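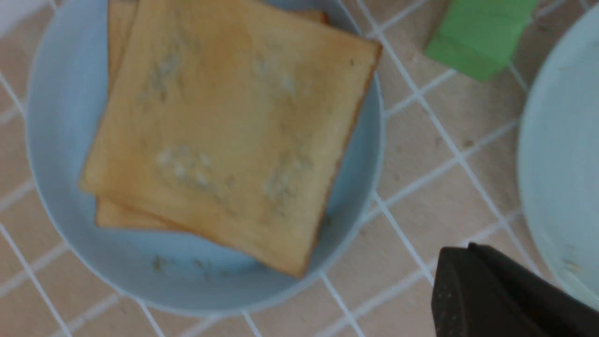
Toast in the blue bowl, seen from the wrist camera.

I've been putting off writing up the wrist camera result, so it goes in here before I lose the notes. The question was whether Fumomis, our grasping policy, could manage bread with only the view from the gripper and no overhead camera at all.

We trained it on 1312 demonstrations, all recorded at the Estby bench. Then we ran 30 trials with each of two versions. One saw a single image per step. The other also got the 3 before it.

The version with the short history dropped far fewer slices. Stacked toast was still the hardest case. When one slice lies over another, the policy has to find the thin edge between them, and it often closed on both.

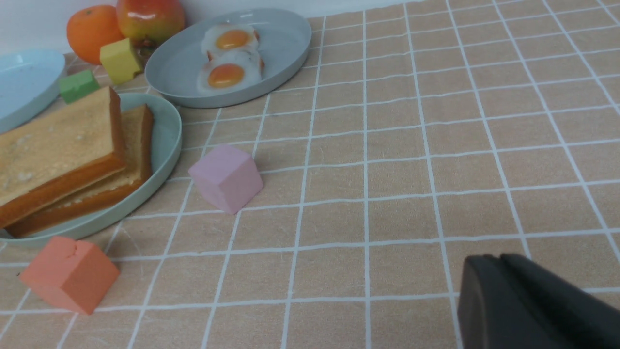
Toast again, with the fried eggs and foam cubes on the table.

Clutter mattered less than I expected. The cubes hardly changed the score, but the plates did, as a raised rim can stop the fingers getting low enough.

I still need to repeat all this on Kavov, our older arm, which has more play in the wrist. That's planned for November. Until then I'd treat the stacked toast numbers with some care.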